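7/20/20
Summer build notebook, two-arm table

Okay, first full day back on the cloth task and my head is a little mush, so I'm writing this before I go home and forget which changes we kept.

Recap for whoever reads this next (hi Baltasar): the Jeltamdale showcase rules want both arms to drag a loaded cloth across the table together without dumping what's on it. Last April's team did it with an empty cloth and got a decent score, but the new rules want two objects on top, and they can't be the same size. So, mug and cup.

We spent most of the morning on Worklow. The task script was still pointing at the old table map, the one from before Leire moved the home positions, so both arms wanted to start 18 mm too high. Easy fix once I found it, embarrassing that it took until lunch. If you open the file and see my comment in all caps, sorry, I was hungry. Also please stop saving over the April file! Make a copy, put your initials in the name, done.

After lunch Leire Bravo took the keyboard and I did the laying out. She's way more patient than me with the approach poses. She wanted the grippers coming in at the two far corners, with nothing held in the middle, and I kept saying the middle would sag into a big wave and shove the cup over. We argued about it for a good while (friendly!!) and then agreed to set it up her way first and write down whatever happened.

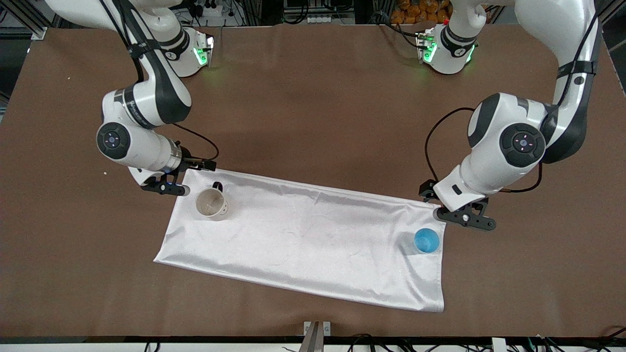

Start pose for Leire's corner version, mug at the left end, blue cup at the right.

Things I want to remember about the setup. The cloth has one slanted end, and it goes on the left, always, or the saved corner points are nonsense. Smooth it by hand but don't go nuts, a few wrinkles are fine and the judges' cloth won't be ironed either. Right arm gets the mug end. I typed those two backwards at least twice because I'm facing the robot and its right is on my left, so I've put the word ROBOT in front of every left and right in the script. Ugly, but I haven't mixed them up since.

Numbers: close time on both grippers is now 600 ms, up from 443. The shorter one came from Urquijo's notes and I think it was tuned on that thick felt they had. On our satiny stuff it felt rushed to me. Leire thinks the close time hardly matters and it's all about how low the fingers go before they shut. She may be right. We should change one of those at a time, and today we changed both, so run 19 in the log tells us pretty much nothing. Marked it with a star.

Still bugging me: the cup is so light. I'd like to try moving it in from the end of the cloth toward the center, if the rules allow it. Couldn't find anything about object placement in the packet. Baltasar Lozano, you have the contact at Nerkitz, could you ask them?

Tomorrow: one change per run, for real this time. Pull distance first, then finger height. Leire has the key until noon and I'm in right after the dentist.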